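Zidby data group, minutes
February 4, 2024

I took the notes this time, so blame me for the handwriting I had to decode afterward. We met in the back half of the Lirness shop and started late because the key card for the side door wouldn't scan.

1. Last time's notes
Approved with one fix. I had written that the Oder set was closed. It isn't! We stopped adding to it in October but it still has to be relabeled.

2. Where the count stands
We have 852 episodes of the processor task in the Ongart folder. I was hoping for more, but 30 of the newest ones have no wrist video at all (the recorder filled its disk and kept smiling at us), so those come out and the total drops. We talked about keeping them for the arm positions alone. Decision: move them to a side folder, don't delete, don't train on them.

3. What counts as one episode
This ate most of the meeting. Half of us have been hitting record with the fingers already down by the processor, and the other half start with the arm parked up high. The model is getting two different ideas of how the job begins. We agreed that every episode starts from the parked pose and ends with the fingers open and back up above the memory slots. If you bump the retention bracket on the way, keep going and tag it "contact." Don't restart. I know it's tempting, and I do it too, but we have hardly any recoveries in the set and we really want them.

4. Fumbles
Following on from that, somebody asked if we should fumble on purpose. Long discussion, some of it pretty funny. We landed on yes, but small ones only: come in a little crooked, correct, carry on. No dropping a processor onto the socket pins from any height. We've bent one socket that way and I'd like to leave it at one. On-purpose fumbles get their own tag so we can pull them out later if they turn out to hurt.

5. Glare
The top of the processor blows out to nearly white from the wrist camera. One side of the table wants a diffuser over the lamp, the other side says a customer's bench won't have a diffuser, so why would ours? We're going to try both and split the next batch down the middle. Please write the lamp setting in the episode note, and write it the same way every time, because last month I found 11 spellings of "dimmed."

6. Boards
Everything so far uses the same model of board, and the last test run on a different one was a mess (it reached for the spot where the socket would have been). We'll bring in a second type before recording anything else in bulk. There's also a crate of machines from 2012 under the stairs. I'm for it, others think the sockets are too different to help. Left open, I'll pull one out and we can poke at it together.

7. Jobs before we meet again
Me: side folder for the bad episodes, new tag list taped up by the screen, one machine out of the crate.
Recording crew: parked pose saved as a button so it isn't done by eye.
Labeling crew: start on the Oder set, oldest first, and flag anything that begins with the fingers already low.

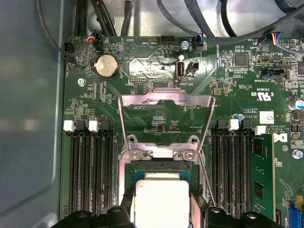 Last thing, the room. We lose the big table for a while, so the next meeting is at the front bench, same time. Bring your own chair if you're picky, and send me corrections to these notes before then.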